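Horkham releases Dovden 9, planning software for robots that work in ordinary homes

CLELBRIDGE, July – Horkham, a developer of software for mobile manipulators, announced today the general release of Dovden 9. The new version brings perception, motion planning and task scheduling together in one package, and it is made for robots which must move through apartments where people live.

The main subject of this release is the doorway. In a factory, the floor is flat and the door is usually wide. In an apartment, the robot meets a metal track, a stone threshold, a glass panel which can be open or closed, and a passage which is only a little wider than its own base. Until now, most customers of Horkham solved these places by hand, with special rules for each home. Dovden 9 treats them as a normal part of the plan.

"We received many support requests from our customers and we read all of them again before we started this version," said Kristaps Kalniņš, head of planning at Horkham. "A large part was the same story with different words. The robot sees the room behind the glass, it believes the way is free, and then it stops very late. We wanted that the robot understands the glass before it makes the path, and this is what we worked on."

What is new in Dovden 9

Glass handling. The perception module, called Kos, now compares the color image with the depth data and marks the regions where the two do not agree. Such regions are kept in the map as "possible glass" until the robot has looked at them from a second position. The planner does not send the arm or the base through a region with this mark.

Threshold model. Door tracks and sills are stored with their height and width. The operator gives the limits of the robot base one time, during the installation, and the planner decides if a crossing is permitted, and at which angle and speed.

Arm posture during driving. The earlier versions folded the arm completely before each doorway and opened it again on the other side. Dovden 9 calculates a posture which is narrow enough for the passage and also close to the posture needed for the next task. The cable of the arm is included in this calculation as a flexible volume, so it is kept away from handles and door frames.

Light changes. When a robot goes from a room to a balcony, the exposure of the camera needs time to adapt. Kos now holds the last reliable map during this time and reduces the speed of the base, instead of deleting the objects it can no longer see well.

Replay tool. Every stop is saved together with the map, the plan and the reason for the stop. Engineers can open the file on a normal laptop and try other settings without the robot.

Testing

Dovden 9 was tested by the company's own team in 14 furnished apartments in Clelbridge. The team completed 1558 doorway crossings with 13 different door types, including sliding, folding and hinged doors. The tests were led by Meenakshi Solanki, who also wrote the new test manual which is delivered with the software.

"A laundry task is very good for testing, since it is simple for a person and it contains everything that is difficult for us," said Solanki. "The washing machine is often on the balcony or in a small niche. The robot must cross the track, turn in a narrow place and come to the machine door from the correct side. We also made the tests at 6 in the evening, when the sun was low, and these hours taught us the most."

Narendra Maurya, who is responsible for the Kos module, added that the work on reflections is not finished. Strongly tinted panels and mirrors opposite to a window can still cause an unnecessary stop. An update for these cases is in preparation.

Availability and upgrade

Dovden 9 is available now for all customers with an active license. Maps made with the previous version can be imported, but Horkham recommends one new mapping run in each home, so that glass and thresholds are recorded in the new format. Task scripts do not need to be changed, except scripts which call the old folding command directly. A conversion guide was prepared by Pramila Mittal and is included in the download.

Training for integrators will be held online. Places can be requested through the customer portal.

About Horkham

Horkham develops control and planning software for mobile robots with one or two arms. The company has its office and its test workshop in Clelbridge.

Press contact: Jitendra Vashisht, Communications, Horkham 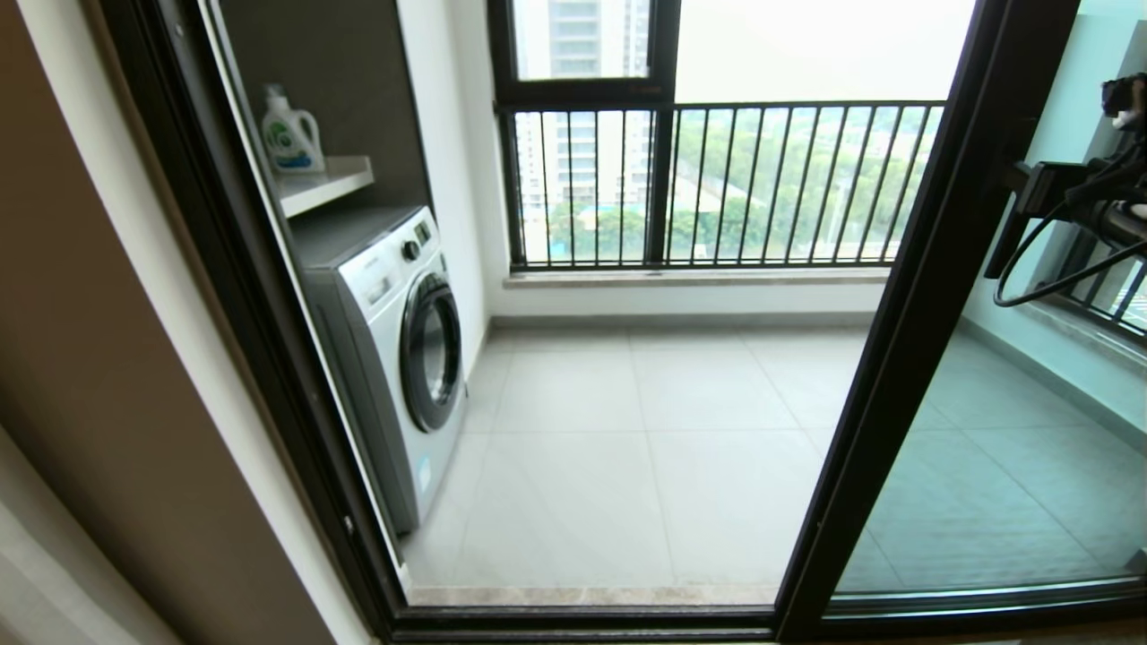
Can maps from the previous version of Dovden still be used after the upgrade?

Maps from the previous version can be imported into Dovden 9, but Horkham recommends one new mapping run in each home, so that glass and thresholds are saved in the new format.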